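We use cookies to remember your settings and to count visits. By continuing to read you accept this. OK | Settings

Print this post | E-mail this post

Wrist faults in the bathroom task

28 November 2018

The toilet routine on Jemal has been stopping with a right wrist torque fault since June. I wrote it off for a long time as a bad threshold. It wasn't the threshold, or only partly, and I want the whole thing written down before I forget which change did what.

The fault is simple on paper. The wrist controller compares measured torque with what the model expects for the current pose and the current tool. If the difference stays over the limit for longer than the filter window, the arm goes to hold and the rest of the body goes to a slow stop. The hand stays closed. That last part was a choice made early at Clalcombe, when the main worry was dropping things.

With a rigid tool in free air the model is good. With a long brush whose head is pressing on glazed ceramic, it is much less good. The handle is a lever, the contact point is a long way from the wrist, and the bowl curves, so the contact direction changes through the stroke. A small error in where the brush sits in the palm turns into a large error at the bristles.
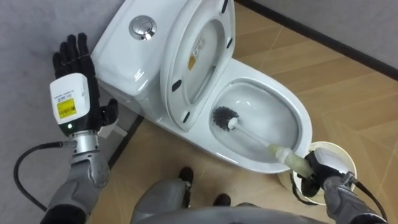

Photo: head camera, Jemal. Own work, free to reuse with a link.

The grip is low on the handle, down at the end where it widens. From the head camera that looks fine: fingers tight around it, holder cup on the floor just under the hand, straight line from the hand into the bowl. What the camera can't give me is the rotation of the handle within the fingers. The tool model assumes zero. In the logs it was never zero after the first few strokes. The handle crept, the planner kept sending the same wrist path, and the bristles arrived early on the near wall. Torque climbed, the filter window ran out, and the arm held.

Holding was the second problem, and the one I care about more. A stiff arm with a closed hand, braced on a fixture, with the torso leaning over it, is a bad state to sit in. The slow stop lets the legs settle, and settling shifts the hips a little. The arm is now a strut. On the worst run the wrist load kept rising for two seconds after the fault was declared, with no motion commanded anywhere. The balance controller was pushing against the arm and reading the result as a disturbance.

I tried four things.

The first was raising the torque limit. The fault came less often and the peak load was higher when it did. I put it back.

The second was to swap tools. The sponge is short, soft, and sits almost entirely inside the hand, so there's no lever to speak of.
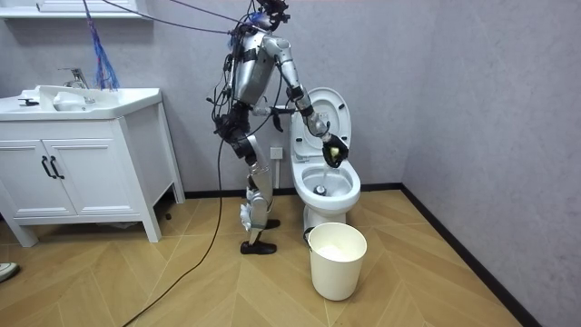

Sponge in the right hand, over the bowl.

No wrist faults at all with the sponge, over the same wrist path with the height changed. That cleared the wrist hardware and the torque sensing as far as I'm concerned. It doesn't solve the task, because the fingers would have to go down to the water to reach what the brush reaches, and these hands are not sealed. It also suggested that water can get onto the hand in the normal course of the job, so I have added a check of the finger joints to the shutdown list.

The third was to re-estimate the handle angle. After every stroke the arm now lifts clear, waits for the reading to settle, and compares the gravity load with the model. A light brush gives a weak signal and the estimate is only good to about 5 degrees. That is enough. The early contact on the near wall went away, and what remains is a slow drift that the next lift corrects.

The fourth was the stop itself. On a wrist fault the arm now goes compliant along the tool axis, backs off along the path it came in on, and only then holds. The balance controller gets told that the arm is in contact, which it should have been told from the start. The hand still stays closed. I went back and forth on opening it, but a released brush can fall between the feet.

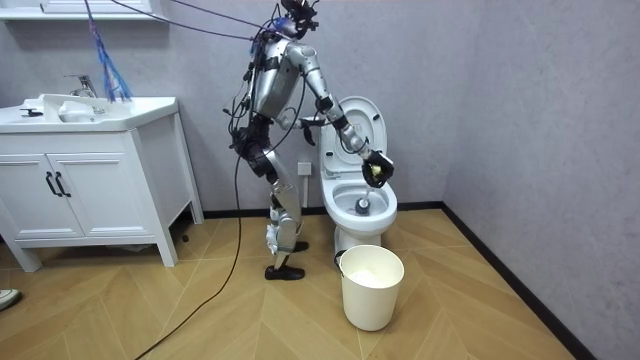 Brush down in the bowl, overhead tether on.

The tether stays on for all of this. The rule I follow is the one from Hustska: any change to a stop behavior resets the clock, and the overhead support doesn't come off until the new stop has been forced on purpose in each stance the task uses. There are 2 stances here and I have only forced the stop in the upright one. The forward lean is the one that matters, and it's next.

Open items:

- The floor cable runs forward from the feet. A backward step in the recovery would be fine, a forward one might not. The recovery planner knows nothing about the cable.
- Filter window is unchanged. I would like it shorter, but impacts at first contact trip it.
- The free left hand has no defined position during a fault. It stops wherever it is. It should probably tuck in.
- The lift after each stroke makes the cycle a good deal slower. I can live with that for now.

If you are running the Esivari wrist controller with the stock hold behavior and any long tool, pull your logs and look at the load after the fault flag, and not only before it. Mine had been there in the files since June and I had been cutting the plots off at the flag.

Print this post | E-mail this post

Recent posts
Finger joint wear, first inspection
Notes on tether slack and false balance readings
Why the tool table has a mass column
Moving the Clalcombe logs to the new disk
Re-zeroing the Esivari wrist without removing the hand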